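Finally doing the bathroom drawer tonight, friends, and I've brought the whole sorry business out to the table where the light's kinder. First up, a white tube with the tiniest blue printing (who are they writing for, ants?!).

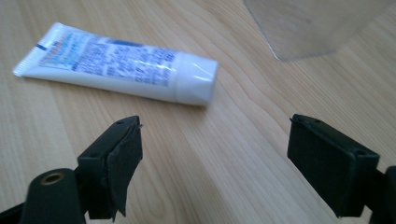 I do love a squeeze tube, and I'll roll one up to the very last bit. Mum did the same, and I still hear her whenever I reach for a new one.

Gheorghița Buzatu, if you're reading, your 16 hotel soaps are going in the guest basket, thank you darling!
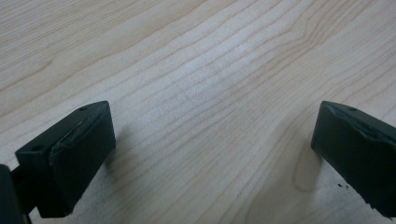

And can I just say how fond I've grown of this table? We paid $170 for it in Bruvcombe last August and I still get a bit soppy over that wavy grain. Right, kettle on, then the hair ties.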